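Small bathroom repaint – what sheen?
Forum: Walls, Paint & Trim

folau_77
Finally doing the bathroom in Feb. No window, fan is weak. Current paint is flat and it spots every time somebody showers. Budget is 400 for everything incl. primer. Satin or semi gloss? I want plain white, nothing creamy. Pale and bright like this

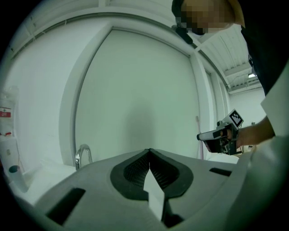 Reply #1
prostel
Semi gloss. Wipes clean, done. Satin in a room with no window is asking for it.

Reply #2
mudandtape
Disagree. Semi gloss shows every bad patch and roller mark. Satin in a proper bath paint is fine, had mine up six years. Fix the fan first tho, paint wont save you from a bad fan.

Reply #3
prostel
Six years with a window I bet

Reply #4
mudandtape
No window. Fan on a timer, 20 min after each shower.

Reply #5
rawashdeh_k
Both of you skipped primer. Wash the walls, let them dry overnight, sand the shiny spots, stain blocker on anything that spotted. Then argue about sheen. I paid 192 for primer and two gallons at Koltimetti, so 400 is plenty. Put the rest in the fan.

Reply #6
folau_77
ok fan it is, looking at one for 200. Thats the whole budget pretty much lol. Other question – accent color. Wife wants pink on the vanity wall, I said no, now I'm kind of coming around. Very pale, toothbrush handle pink

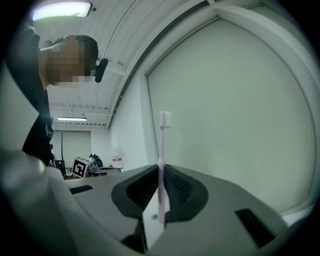

Reply #7
mudandtape
Pale pink is nice with white. Get a sample pot and look at it at night with the bathroom light on. Warm bulbs will push it peach.

Reply #8
prostel
Pink no. Semi gloss pink, double no.

Reply #9
rawashdeh_k
One wall, easy to paint over. Go for it. And tape the ceiling line, dont freehand it like I did.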